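The Case for the Bed

There is a chair in my bedroom that has not been sat in since we moved to Otthorpe. It holds the clothes that are too worn for the drawer and too clean for the hamper, and it has held them so long that I've stopped thinking of it as a chair. Every home I've been in has one. My friend Imelda Dalisay uses an exercise bike. Her brother uses the lid of a piano, which strikes me as showing off.

The people who write about tidiness are hard on the chair. They want it gone, or they want it replaced by a product. Last March my sister-in-law gave us a Flurkex, a ladder made of bent metal that leans against the wall and costs more than most of what hangs on it. The booklet called it a solution for in-between garments. It has five rungs. The bottom one can't be used by anything longer than a dish towel, and the top one can't be reached by me.

I bring this up because I have been reading too much about laundry, and almost all of it concerns where clothes should end up. Drawers, dividers, shelves, labeled bins for the socks of small children who can't read labels. Very little is said about where the folding happens, as if shirts came out of the dryer already in thirds. I'd like to speak up for the bed.

The bed is the biggest flat surface most of us own. It is at a bad height for the back, I'll grant that, and it's soft, so a pile on one side will lean toward any knee placed on the other. But a kitchen table has crumbs and mail on it. An ironing board is the width of a cat. Only on a bed can you lay a long-sleeved top out at its full wingspan and see what you are dealing with.

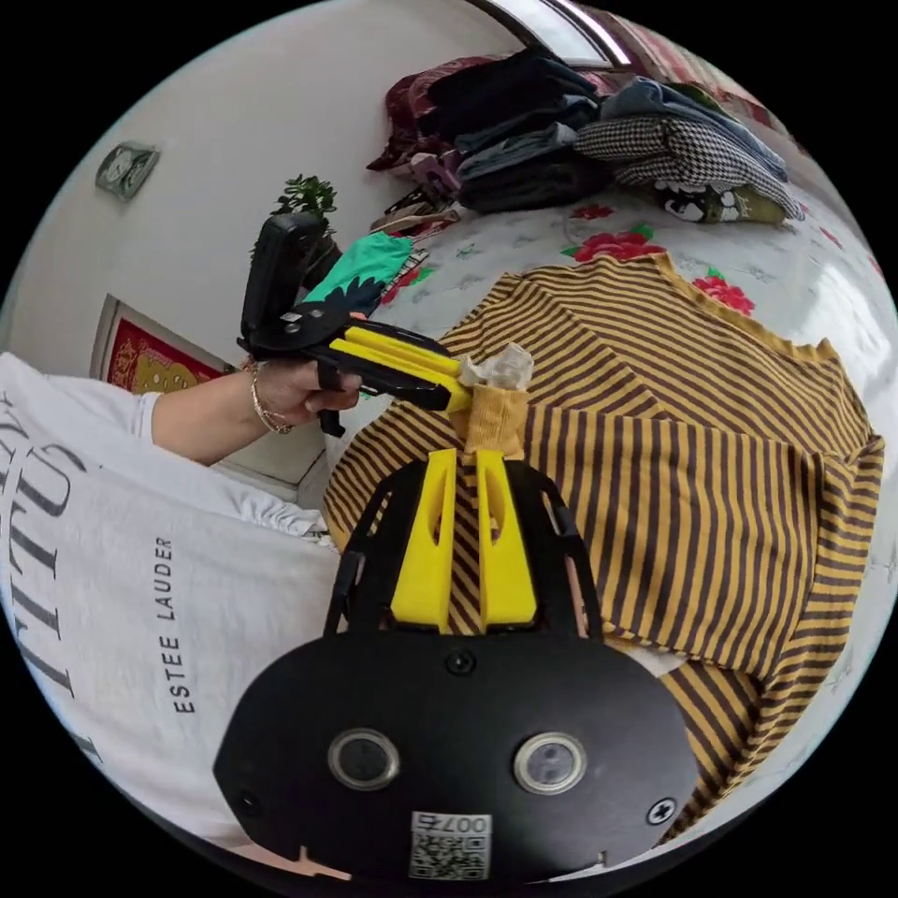 Sleeves are what I mostly want to complain about. A T-shirt is an honest rectangle with two afterthoughts, and anybody can fold one. Give the same person long sleeves and you find out how they were raised. Some cross them over the chest, like a pharaoh. Some tuck them behind and pretend they were never there. On a mustard and brown striped top laid flat across a flowered sheet, the whole job comes down to the cuff, since whoever has the cuff has the sleeve, and I hold that it should be picked up first and put down last. Stripes are helpful here too, being a ruler you can wear. If the brown bands on the sleeve don't run along with the brown bands on the body, you have gone wrong somewhere around the elbow and should go back.

My mother folded by the cuff. She learned it behind the counter at a store called Cabrera, where in 1980 she was put on knitwear and told that a sweater should look as if it had never met anyone. She kept to this at home for the rest of her life, with four children who had met everyone. I was nine when I was first allowed to do the sweaters, and I was taken off them again the same evening.

My husband, I should say, is a roller. He read somewhere that rolling saves space, and it may, but a drawer of rolled shirts looks to me like a tray of pastries, and you can't tell the one with the hole in it until it's on. We've agreed to disagree, meaning that I refold his things when he's out. Obed Akpalu, who lives downstairs and has opinions on our marriage, says that hanging everything would end the argument. He owns 241 hangers. I know the figure because he told me, at a party, without being asked.

The strongest thing to be said for the bed is that it has a deadline. Clothes on a chair can stay there until spring. Clothes on a bed have to be gone by eleven at night, or you sleep under them, or you carry the whole heap back to the chair in your arms like somebody rescued from a flood. I have done that last one more than I'd care to put in print. Even so, most nights it works. The denim goes in with the denim, the dark things make their dark stack, and the one item that belongs to none of us – there is always one – goes over the doorknob to wait for its owner.

We still have the Flurkex, by the way. It's in the hall, and my sister-in-law comes at Thanksgiving, so on that morning I hang a scarf on it.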